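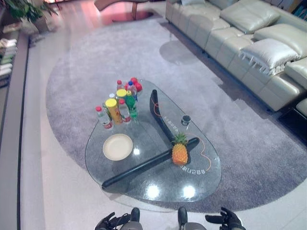 Mains à doigts contre pinces simples : essais sur table basse
Galerie — atelier Ardeleanu, mise en ligne le 2025-11-12

Depuis septembre, nous comparons la main multidoigts Vurkilum à la pince parallèle Plarngate, avec le même bras et le même contrôleur Plinance. Le fabricant de la première promet une prise « universelle » jusqu'à 600 grammes. Nous avons voulu voir ce que ce mot vaut dans un salon, avec du verre, du plastique brillant et des formes que les fiches techniques évitent. Pour l'instant, nous restons sur notre faim.

Le plateau en verre
La caméra de tête voit à la fois le dessus de la table, le piètement noir dessous et les reflets des plafonniers. Un bon algorithme devrait s'y retrouver, paraît-il. Chez nous, l'estimation de hauteur a dérivé de 16 millimètres entre deux séries, sans que rien ait bougé. Ce n'est pas la faute de la main, mais c'est elle qui cogne.

Les bouteilles groupées
Bouchons rouges, étiquettes rouges, plastique transparent, et des cylindres jaunes au milieu : le choix de la cible est déjà une épreuve. La Plarngate a besoin d'un couloir d'approche et le demande franchement. La Vurkilum prétend s'en passer, puis pousse la voisine avec l'annulaire.

Les boules rouges
Placées derrière les bouteilles, elles brillent et elles roulent. Cinq doigts ou deux mors, le résultat dépend surtout de l'angle du poignet. Nous attendons toujours la démonstration du contraire.

L'assiette
Vide, posée à plat, bord relevé. La main à doigts devrait gagner ici sans discussion. Elle gagne, lentement, et seulement si on lui laisse 80 secondes par tentative. À ce rythme, personne ne débarrassera quoi que ce soit.

L'ananas
Peau rugueuse, couronne de feuilles, centre de gravité variable selon le fruit. La Vurkilum le tient mieux, nous le reconnaissons volontiers. Reste à savoir combien de clients ont besoin de déplacer des ananas — à 2239 euros de supplément par main, la question se pose.

Le câble orange
Il ondule sur le verre près de l'ananas. La segmentation l'a classé tantôt comme bord de table, tantôt comme objet à saisir. Aucun des deux préhenseurs n'y peut grand-chose.

Les journaux de force des deux séries sont disponibles sur demande. Les réglages du contrôleur sont ceux d'usine, sauf la vitesse d'approche, réduite de moitié pour les deux modèles.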